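Harkix Table Gallery: Tubes, Rods and Rounds

Posted 1/2/23

Welcome to the gallery for our winter building table at Greltgate! The idea is as simple as it was last year. We put out a pile of plain shapes, cover the table in gridded paper, and see how tall, wide or strange a thing can get before supper. No glue, no tape, no instructions. If you've ever stood a paper towel tube on end and then looked for something to put on top of it, you already know the appeal.

I love this table. I've loved it since we did it with nothing but coffee can lids and wrapping paper cores, and I love it even more now that we have a real assortment of parts (three crates of them, all labeled, mostly correctly). We keep the parts in pale colors because shadows show up so nicely on them, and because a tower in cream and white looks like a little piece of a lighthouse that wandered indoors.

Tube time. A tall cream one standing straight up over the grid paper, a touch slimmer toward the bottom, with a big round white plate over on the right side of the mat. Tubes are the stars of the whole table as far as I'm concerned!

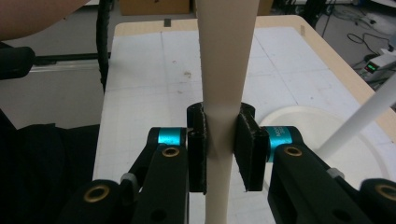
Hanane Samir wrote in to ask whether the tubes have to go wide end down, as her group always had better luck that way, and whether anyone had tried starting with a plate as the base and working up from there. She also wanted to know if the paper could be drawn on before building, so that two teams could plan a bridge from opposite sides of the table and meet in the middle.

Great questions, all of them. Wide end down is steadier, yes, and it's what I'd tell anyone starting out. Slim end down is harder and a lot more fun, and there's a small but loyal crowd who won't do it any other way. Plates make terrific bases. They also make terrific roofs, and if you have the patience you can go plate, tube, plate, tube until you run out of nerve. Drawing on the paper is very welcome! Pencil is best, and please leave your lines there when you go. The next team gets a kick out of guessing what they were for.

More from the table

The paper. We buy it by the roll and change it when it gets too marked up to read. I'm always a little slow to change it, I'll admit. Smudges and specks are a fair record of a good afternoon, and the squares still do their job: you can line up a base on them, measure a gap by counting across, or check that your bridge is headed where you think it is.

The rods. White rods are for spans, rails, flagpoles and (according to the Bouazza team) oars. They roll. Set one down across the grid lines and it will be on the floor before you've picked up the next piece, so lay it against something heavier.

The rounds. Everybody grabs the largest one first, and I can't blame them. Try a middle-sized one under a short tube sometime, though. It sits so neatly that you'll want to build a whole village of them.

The record. In December the Hondmont team got 16 pieces into a single stack, and it stayed up long enough for people to come over from the other room and argue about whether the top one counted. It counted. The shout when it came down was the best noise we've had in that building all year.

If you'd like to build

The table seats up to 8, and it's a lovely number when it's full, with elbows everywhere and somebody always reaching past somebody else for a rod. Smaller groups are fine too, and we can split the grid down the middle so two builds can go on side by side. Our whole stock is 600 pieces, so please don't feel you have to save any for the next person.

Bring spare tubes if you have them! Plain, clean, open at both ends, any length you can carry on the bus. We're always short on the long ones. Leave them in the crate by the Greltgate door with your team's name on a slip of paper, and look for them on the table the next time you come by.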